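Bananenbrot ohne Zucker backen

Reife Bananen bringen genug Süße mit, wenn die Schale schon deutlich braune Punkte hat.
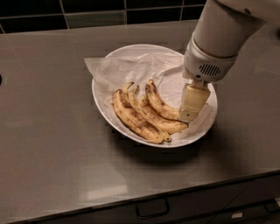
Je weiter die Frucht ist, desto leichter lässt sie sich zerdrücken und desto kräftiger schmeckt später der Teig. Wer nur gelbe, feste Bananen bekommt, lässt sie zwei bis drei Tage bei Zimmertemperatur liegen. Ein Apfel daneben beschleunigt das Ganze.

Zutaten für eine Kastenform (25 cm)

3 große oder 4 kleine Bananen
182 g Dinkelmehl Type 630
50 g gemahlene Haselnüsse
2 Eier
80 ml Rapsöl
2 TL Backpulver
1 TL Zimt
1 Prise Salz

Die 182 g stammen aus dem Originalrezept von Helmi Ruotsalainen, das in amerikanischen Cups angegeben war. 180 g gehen genauso.

Vorbereitung

Den Ofen auf 175 Grad Ober- und Unterhitze vorheizen. Bei Umluft reichen 155 Grad. Die Form fetten oder mit Backpapier auslegen. Das Papier vorher zusammenknüllen und wieder glattstreichen, dann legt es sich besser in die Ecken.

Teig

Die Bananen schälen und mit einer Gabel zerdrücken. Kleine Stücke dürfen bleiben. Mit dem Pürierstab wird die Masse zu flüssig, und das Brot bleibt in der Mitte klitschig.

Eier und Öl zugeben und mit dem Schneebesen verrühren. Mehl, Nüsse, Backpulver, Zimt und Salz in einer zweiten Schüssel mischen, dann auf einmal unter die Bananenmasse heben. Nur so lange rühren, bis kein trockenes Mehl mehr zu sehen ist.

Backen

Den Teig in die Form füllen und etwa 50 Minuten auf der mittleren Schiene backen. Wird die Oberfläche nach einer halben Stunde schon dunkel, ein Stück Alufolie locker auflegen. Stäbchenprobe machen: Ein paar feuchte Krümel sind in Ordnung, roher Teig nicht.

Zehn Minuten in der Form stehen lassen, dann auf ein Gitter stürzen. Erst anschneiden, wenn das Brot ganz ausgekühlt ist.

Aufbewahren

In ein Tuch gewickelt hält es drei Tage, im Kühlschrank knapp eine Woche. Zum Einfrieren in Scheiben schneiden und Backpapier dazwischenlegen. Die Scheiben können gefroren in den Toaster.

Varianten

Statt Haselnüssen gehen Mandeln oder zarte Haferflocken. Mit Haferflocken braucht der Teig zwei Esslöffel Milch mehr.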